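4.2 Staying with the group after a difficult period

The second theme came up in almost all of the conversations in Drullen, and more weakly in Esby. Participants did not speak much about belonging as a feeling. They spoke about going back. One woman, who had sung with the Esby group for 4 years before her divorce, stopped coming in November and returned when the evenings were lighter. She told us that she did not feel ready, but she was tired of waiting to be ready. Emiko Chiba, who led the interviews in Esby, noted that this kind of sentence was often said quickly, near the end, when the participant already had the coat on.

We had expected that people would describe their return as a decision. Most of them described it as a small practical thing: a lift was offered, a key had to be given back, a cake tin was still in the kitchen. In the coding we first placed these passages under "logistics" and almost lost them. Refugio Solís suggested in the second round to read them again as accounts of being needed, and the present theme comes from that reading.
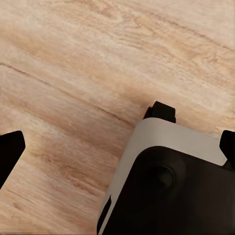

Figure 2. Rendered view with a pale wood-grain surface.

The two groups differed in how they received a person who came back. In Drullen it was usual to say nothing. A chair was pulled out and the talk continued, and several participants said that this silence was the kindest part. In Esby there was more often a direct question, and two participants found it hard to answer in front of others. We do not think that one way is better. A man of 40 who had belonged to both groups preferred the question - he said that in Drullen he was never sure if his absence was noticed.

This is partly in agreement with the earlier work in Pellance, where members also avoided the words "new start" and "moving on". Our participants used such words only with irony, or when they repeated the advice of relatives. Leblanc, the smallest of the sites, gave us too little material on this point, and we leave it out of the comparison. It returns in section 4.3, where we look at the members who did not come back and at what the others said about them.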